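Section 7. Soft goods: picking up, turning and folding black fabric items

Before you start

This section of the Lernex hand gripper guide covers small fabric items with a patterned band or lining. It applies to the Ralldale household task set, group 5. Rigid items and dishes have their own sections.

Folding is still hard for machines. In our own trials at Grandalero, an arm trained on hand-gripper recordings could pick up a garment from a flat bed most of the time. It could not yet finish a fold without a person stepping in. It did worse on dark fabric, where seams and edges are hard to find. Please read "What to expect" at the end before you promise anyone a folding machine.

You will need one or two hand grippers with blue pads, a clear surface that contrasts with the item, and the item itself. Red plush works well under black cloth. Large printing on the surface does no harm, but do not move the surface during a run.

7.1 Picking up

1. Switch on the gripper and wait for the green light on the sensor module.
2. Open the fingers fully.
3. Lower the gripper until one pad is on each side of the item.
4. Close slowly. Stop when both pads press on the fabric.
5. Lift the item upright and hold it still. Keep the second gripper, if you use one, off to the side.

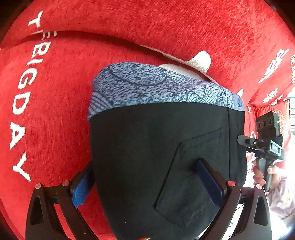 7.2 Laying flat

1. Lower the item onto the surface before you open the fingers.
2. Spread the item so that the patterned band and the black panel lie side by side. Small creases are acceptable.
3. On a rounded surface such as a large plush toy, let the fabric follow the curve. Do not pull it tight.
4. Rest both pads on the black panel with a gap of fabric between them.

Note: Raised features such as sewn eyes can be mistaken for part of the item by the software. Leave them uncovered.

Caution: Do not press down with the finger brackets. Only the pads should carry load.
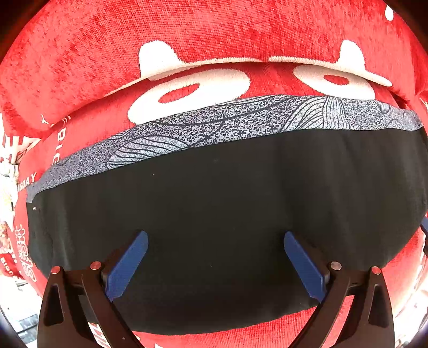
Page last changed: March. Applies to Lernex guide, revision 48.

7.3 Folding

1. Grip the black panel near one end.
2. Bring it over along its length. Repeat until the layers overlap.
3. Let the patterned fabric bunch at the top if it wants to. The task set does not score it.
4. Press the layers with one pad and keep the other pad clear.
5. Open the fingers and back away in a straight line.

Caution: If a layer catches on a finger cut-out, stop and free it by hand. Do not shake the gripper.

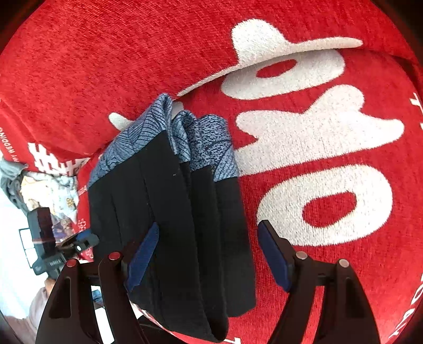

Fig. 7-3. Folded garment, left pad on the black layers, right pad clear.

7.4 What to expect

Plan on up to 300 recordings of one item before an arm repeats the pick-up well enough to be useful. Folding needs more, and we do not yet have a number we trust. Runs made on one surface carry over poorly to another, so record on at least two.

Lint on black fabric is not a fault, and there is no need to brush the item between runs.

For pad replacement and finger alignment, see the Thân service sheet.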